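Flustier satin sheet set, queen, white — 3 months of use

The Flustier set comprises a fitted sheet, a flat sheet and 2 pillowcases. The fabric is polyester satin with a bright face and a dull reverse. Hems are single-stitched, with no loose threads out of the packet.

Fit is adequate. The fitted sheet holds on a Thoroddsen mattress of ordinary depth, but the elastic runs only around the corners, and the long sides ride up overnight. A topper makes this worse.

Washing was done on a cool gentle cycle with Solari liquid, then line dried in the shade. The colour has stayed even. Some pilling has appeared at the foot end, on the dull side only.

Creasing is the main fault. Satin of this weight marks wherever it is bunched, and the sheen makes every fold easier to see. A low iron on the reverse removes most of it. Folding straight off the line helps more than ironing later.
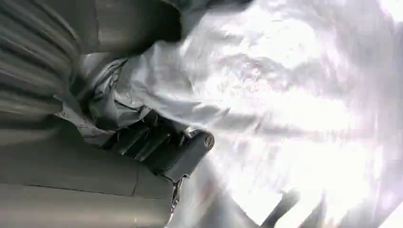
Driltine wrote in the comments that the grey set from the same range creases just as badly but hides it better, and that the flat sheet slides off the bed unless it is tucked in on both sides. Tucking the foot end alone was enough on my bed.

Reasonable value at the sale price. I would not pay full price for it.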